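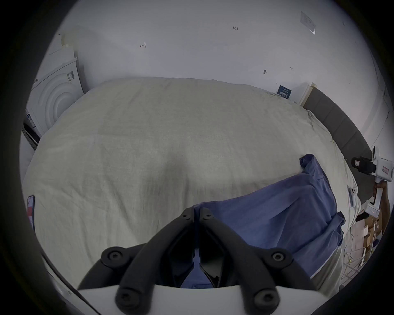 HODŽIĆ MANIPULATION GROUP

Careers > Fandmont > Paid Studies > Call 464

January 3, 2019 | Posted by Hodžić Manipulation Group

Demonstrators for cloth handling tasks (paid, part time)

Call number: 464
Site: Fandmont, Building 191
Project: Statach
Places open: 40

The Statach project records manipulation of clothing and bedding for policy training. Demonstrators perform each task with a hand-held two-finger gripper. No robot arm is attached. The finger opening and the motion of the tool are logged during the task, and the recording is later replayed on an arm at our second site in Brudia. Demonstrators do not travel to Brudia.

The fingers are matte black plastic, joined by linkage arms to a white base housing. A typical starting state is a crumpled garment on an unmade bed, with the fingertips close over the fabric. Garments are not pre-sorted, and the duvet is not smoothed between takes unless the task sheet calls for it.

Tasks in this round

- Pick up a garment from a soft surface and lay it flat
- Fold a shirt in the order given on the task sheet
- Turn a sleeve or trouser leg right side out
- Pull a duvet up to the headboard from one side
- Move a garment from the bed to a bin

Some tasks use two grippers, one in each hand. Others are done by two demonstrators working at the same bed, each with one gripper. State in your application if you are willing to work in pairs.

Session format

One session is 60 minutes of recording plus setup. Setup covers a finger check (full open, full close), a short calibration motion and one practice take. Each take begins and ends with the gripper held still and the fingers open. If a garment is dropped, continue and recover it with the gripper. Do not use the free hand on the cloth. A take in which the free hand touches the cloth is marked and repeated.

Work at the speed at which the cloth can be controlled. Fast wrist rotation degrades tracking, and pulling hard against a caught hem will bend the linkage. Takes are not scored by time.

Requirements

- 18 or older
- Able to stand, lean over a bed and hold a tool at arm's length for the length of a session
- Normal or corrected vision
- Able to follow written instructions in English
- No current injury to the hand, wrist or shoulder

Experience with teleoperation or kinesthetic teaching is useful but not required. Left-handed applicants are encouraged to apply; the current set is mostly right-handed. People who have taken part in an earlier Statach round may apply again, except those who completed the December pilot, whose recordings are used as the held-out set.

Data and consent

The recordings contain video from the gripper. Hands and forearms may be visible, and so may anyone standing near the bed. All demonstrators sign a release before the first session. Remove rings, watches and name badges, and leave your phone face down or outside the work area. You may withdraw a session's recordings up to the point at which they are merged into the training set; the date of the merge is printed on your release.

Pay

Sessions are paid at the Fandmont study rate, including setup time. Sessions ended early for an equipment fault are paid in full.

How to apply

Write to the study desk at Fandmont with "464" in the subject line. Include your dominant hand, the hours you are available, and whether you can work in pairs. Places are filled in order of application. Directions to Building 191 are sent with the confirmation.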